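Garage shelving: keep everything in one big bin or split it up?
Home and Garden > Storage and Sheds

mossgate
7/2/25
We moved in November and the garage is still a mess. I have over 500 litres of stuff in mixed boxes, mostly plumbing bits, paint things, garden ties and batteries. My wife wants it all off the floor before the car goes back in. I've been looking at the Urero wall rack, which takes 4 wide trays, or going for lots of small drawers. Has anyone lived with either for a few years?

pkettle
Small drawers. I had wide trays in the last house and everything ended up in a heap at the front. With drawers you label it once and put it back.

tansy_833
I'd say the opposite. I bought a drawer cabinet and half the drawers are empty because nothing fits. A tube of sealant won't go in, nor will a paint brush. What I open most days is the deep tray underneath.

If you go for wide trays, put a divider in. A bit of board will do. Keep the things you use every week on one side and leave the other side clear for whatever job you're on.
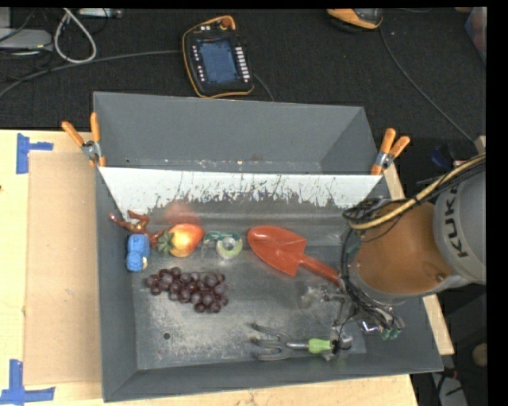

The Urero trays are fine but the lip is low, so round things roll off when you pull them out in a hurry. Matedine do one with a higher front. It costs more and the screws that come with it are poor, so buy your own.

pkettle
A divider only works if the whole household sticks to it. Ours lasted a fortnight.

tansy_833
Same goes for labels.

Drita Petkov
I fitted out my dad's garage last year. Check the wall before you buy anything. His was single skin brick with soft mortar and the first rack pulled two plugs out with only paint tins on it. We put timber uprights on and fixed the rack to those. It hasn't moved.

Also measure with the car in and the door open. We lost 13 cm to the uprights and had to move the bottom shelf.

mossgate
Thanks. The wall is block, I think, but I'll drill a test hole. How deep are the Matedine trays? The website gives the outside size and nothing else.

tansy_833
Mine take a paint tin standing up with the lid of the tray off. I can measure one tonight.

gorsehill
I wouldn't bother with either. Carrilho sell plain open shelving for a lot less and you can put any box you like on it. If you change your mind later you've only lost the boxes.

pkettle
Open shelving in a garage gets filthy. Mine had spiders in the sandpaper.

gorsehill
So put lids on the boxes.

Drita Petkov
Open shelves are all right for big things. I'd keep batteries and anything with a blade in something that shuts, if you have children about.

mossgate
Two, aged six and nine, so yes. I'm leaning towards open shelves at the bottom and one row of trays above head height for them. Does anyone know if the Prellatov brackets fit block without a backing board?

Drita Petkov
They do, but use longer plugs than the ones in the packet.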